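Oct 18, 2022 – teleop demos, teardown task, Widurau bench

Restarted the leader arms after the Draseo firmware update. Left one came up with its wrist zero off again. Re-zeroed by eye, then properly, after the eye version turned out to be worse than doing nothing.

Goal was 144 clean demos of reach, grasp, lift on the card. Count so far is 135, and I am being generous with the word clean. Longest episode ran 1732 steps, most of them me hunting for the retention clip like a man looking for his glasses. Trimmed it in Dristix but kept the raw copy.

Notes on my own driving:
– I slow down near the board, then overcorrect. The policy will learn this faithfully.
– Foot pedal for pause is too close to the chair wheel. Two episodes ended early.
– Hand guiding still beats the leader arms for the last inch. Ashour setup from April had this right and we took it apart.

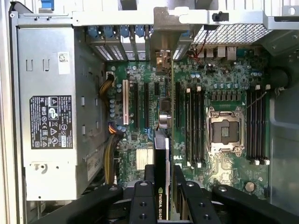

Start pose for the next batch is hovering over the lower half of the board, fingers open, no contact. From there the wrist view keeps the Quadro lettering readable between two of the fingers, so I have something to line up on before going down. CPU socket and memory slots are empty, so no demos on those until somebody finds parts. Keep the left side of the gripper away from the yellow and black wires coming down by the power supply – a snag there is not a skill I want to teach.

Grip force still at 700 in the config. Units unknown. Ask before touching.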